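Chapter 4
Sorting and Grading: How Goods Become Comparable

In this chapter you will read about:
why buyers and sellers need grades
how a grade differs from a price and from a brand
what happened in the Kedstead fruit market after the first written grades
who pays for the mistakes of a grading system

4.1 A basket at the market

Suppose you go to a market on Thursday morning and want to buy apples. On one table the apples lie in one big heap, small and large together, some with spots and some without. The seller asks one price for a pound, whichever apples you take. What will you do? Most people will look for the best ones. The next customer will do the same with what is left, and by noon the heap contains only those apples which all the earlier customers refused. The seller must now lower the price, or carry the fruit home.

On the second table the same quantity of apples was divided before the market opened. The large, clean ones are in one box, the middle ones in another, and the spotted ones are in a third box for cooking. Each box has its own price. The customers spend less time at this table, and a person who wants to make sauce is glad to pay less for fruit which will be cut up anyway.

Both sellers brought the same fruit from the same kind of orchard. The second one did additional work, and this work has a name in economics. We call it sorting when goods are put into groups, and grading when the groups are given a fixed meaning that other people can rely on. A family which sorts its own potatoes in the cellar is not grading. Grading begins when a stranger, who has not seen the potatoes, can order "first grade" and know in general what will arrive.

4.2 Trade without seeing

For a long time the stranger was a rare person in the food trade. Buyer and seller stood at the same table and looked at the same goods. When the railroad came, this changed in many regions within a single generation. A merchant in a port could now buy grain from a village which he would never visit. He could send an agent to look at every sack, but an agent had to be paid, and had to be trusted also.

In the valley of Gundasska, from which several examples in this book are taken, the railroad station was opened in 1869. Before that year the growers sold their pears and apples in Kedstead, half a day away by cart. After it, they could send fruit to cities on the coast. The first seasons were disappointing for both sides. The city merchants complained that the good fruit was on top of the barrel and the bad fruit at the bottom. The growers complained that merchants found faults in every barrel as soon as the price in the city had fallen.

We should notice that both complaints could be true at the same time. When there is no agreed description of the goods, each side has a chance to gain by describing them in its own way. A contract said only "good eating apples," and these three words were not strong enough to carry the weight of the agreement.

The answer of the growers was a printed card with 2 grades. For the first grade the apple had to be whole, free of worm holes, and too large to fall through a ring which was kept at the station. Everything else that was fit to eat belonged to the second grade. The ring was made of iron, and any grower could come and try his fruit in it without payment. Tadeusz Olszewski, whose study of the valley is used in this chapter, considers the ring more important than the card. The card could be read in different ways, but the ring gave the same answer to everybody.

4.3 The cost of sorting

Grading is never free. Somebody must pick up the apple, turn it, decide, and put it down in the right place. In the packing sheds of Gundasska this was done by hand during the whole autumn, and the wages of the sorters were the largest expense of the shed after the barrels.
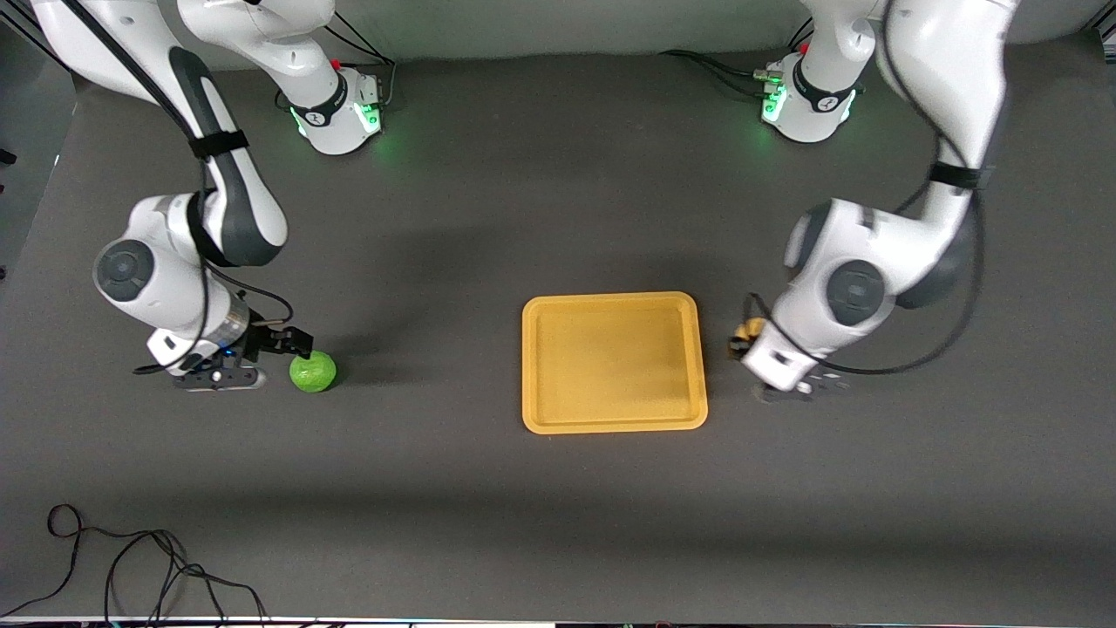

Olszewski objected, when an early version of this chapter was sent to him, that we had made the sorters look like a cost and nothing more. A good sorter, he wrote, also told the grower which tree was sick and which row was picked too early, "and this advice never appeared in the accounts, so later the owners believed they had lost nothing when they stopped paying for it."

The objection is a fair one, and it leads us to a general point. Work which consists of looking carefully at many similar things produces information as well as sorted goods. If the information goes back to the person who grew or made the goods, the next harvest or the next batch can be better. If it stays in the shed, the work has produced only boxes. When you calculate the cost of grading in the exercises, keep in mind that the benefit may appear in another place, and in another year.

There is a second cost, which is harder to see. Every grade has a border, and near the border the fruit on both sides is almost the same. An apple which is slightly larger than the ring receives the full first-grade price, while its neighbor on the same branch receives much less. In one season the Haddad shed at the north end of the valley counted 37 barrels that were refused as first grade by the station and accepted as first grade by a merchant one week later. The fruit had not changed in that week. The merchant was short of apples.

4.4 Grade, price and brand

Students often mix these three words, so we will separate them before we go further.

Grade: a description of the goods by rules which are known to both sides. It can be checked by a third person.

Price: the amount of money for which the goods are exchanged. It may rise or fall in one day while the grade remains the same.

Brand: a name which the buyer connects with earlier purchases. It can promise more than any grade, but it belongs to one seller, and other sellers cannot use it.

A small grower usually needs the grade more than the brand. He sells too little for his name to become known in a far city. A large packer can have the opposite interest. When the Skindley company was packing nearly 2000 barrels in a season, it stopped writing the station grade on the lid and wrote only its own name. The neighbors were angry at this, and in section 4.6 we will look at their reasons, which were partly good and partly mistaken.

Before you continue, look again at the two tables in section 4.1. Write down who gains from the work of the second seller, and who might prefer the first table. Keep your answer, as you will need it for the discussion of market inspectors in section 4.5.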